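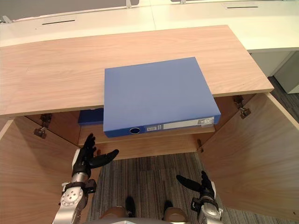
Game Writing Workshop, week 3
Branching dialogue: routes, flags, endings
Notes by Kelly Assunção. Typed up fast, tell me on Friday if something is wrong

Reading for this week: play the opening of Staromano up to the train station, then again picking different answers. Keep notes on which lines change and which dont.

1. What a branch costs

Every real choice doubles what you have to write, unless you fold it back in. Two options, then two more after each, and so on: four choices in a row and you are at 16 separate scenes. For a student project that's dead on arrival.

So most games fold. Player picks A or B, gets a few unique lines, then both paths meet again. Staromano does it at the end of nearly every conversation. Look for the line that works after either answer ("Anyway, it's getting dark"). Usually a bit vague. That vagueness is your sign.

2. Flags vs points

Flag = yes or no. Did you lie to Marinho at dinner? Game remembers it, brings it up later.
Points = a running score. Orow uses a trust score out of 100, hidden from the player, and checks it at the start of each chapter.

Flags are easier to write for because you know exactly what happened. Points are murky. A trust score of 60 could mean one big favor or a lot of small politeness, so the dialogue has to fit both. Result is mush like "You've been good to me." Good to me how?

My advice for the assignment: flags only. Name them so a tired person can read them. lied_at_dinner is fine, flag7 is not.

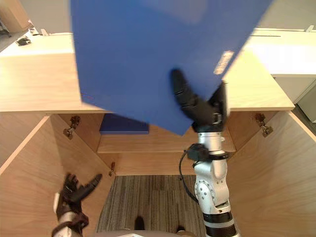 3. Writing a route

A route is one character's story from first meeting to ending. Before any dialogue, write down:

- what the character wants before the player shows up
- what they are hiding, and which scene it comes out in
- the point where the player can lose them

Third one gets skipped every year. If the player can't lose the route, the choices are decoration. Udby is the example we used in class: the lighthouse keeper stays fond of you whatever you say, and by the second evening half the group was clicking through with out reading.

Also, give the bad ending a proper scene. Same care as the good one. A black screen and one sentence feels like a punishment for clicking the wrong thing.

4. Choice text

Short. The player should be able to guess the tone from the option. If it says "Ask about the letter" and the character then shouts about the letter, people feel cheated and reload.

Avoid the nice / rude / joke set in every conversation. Players spot it and stop reading, they just pick their column.

Silence is a good option, almost never used. Try one.

Assignment

One scene, 2 characters, 3 choices, at least one flag set and checked. Roughly two pages. Plain text or Twine, either is ok. Draw the branch map by hand first and hand it in with the scene, messy is fine.

Bring a printed copy, we read them out loud in pairs. Next week: item descriptions and other small text, read the Orow inventory screens if you have time.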